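Harkutell publishes first findings on household robots and everyday chores

Clearing a table, loading a shelf and opening a door remain harder for machines than many buyers expect, according to findings released by the research institute Harkutell in April.

The institute's domestic automation programme, based at its Clumbridge site, set software-controlled robots 26 common tasks drawn from homes and small shops. Over the course of the work it recorded 3,507 attempts, of which 2,612 were carried out in simulation and the remainder on physical machines in a furnished test flat.

Results varied widely by task. Moving a light object from one flat surface to another was completed on most attempts. Tasks that required a machine to pull, turn or hold something while also changing its own position were completed far less often. Doors caused particular difficulty, and 598 of the simulated attempts were given over to them.

"A person opening a door adjusts grip, reach and footing without thinking about it," said Impi Nurmi, who leads the programme. "For a machine each of those is a separate decision, and a small error in the first will usually spoil the next."

The simulated door tasks use a range of door types and fittings. In one of the rendered rooms, a wooden door with a black lever-style handle is partly open, and a mallet with a pale handle and a grey head is placed to the right of it.

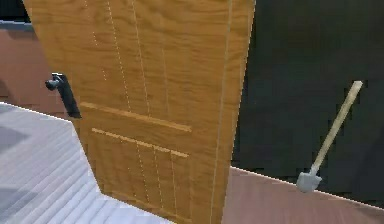 Mixed results on the shop floor

The programme also considered work in small retail premises, with the assistance of Shetty, a supplier of shelving and storage. Machines were able to restock a straight, well-spaced shelf when the goods were of one size. Performance fell when sizes were mixed or when an aisle was partly blocked.

Garba Akpan, head of trials at Clumbridge, said that retailers should be cautious about claims based on a single demonstration. "We would ask any supplier how many attempts were made, and under what conditions," he said. "One successful run tells a shop manager very little about a working week."

The institute does not recommend that households or shops delay all purchases. It advises buyers to look for machines intended for one clearly stated task, and to ask for results from rooms similar to their own.

A second stage of work will use Lesar, the institute's planning software, to examine whether practice in simulation leads to better results on physical doors and drawers – a question on which the present findings are not conclusive. The full task list is available on request from the Clumbridge office.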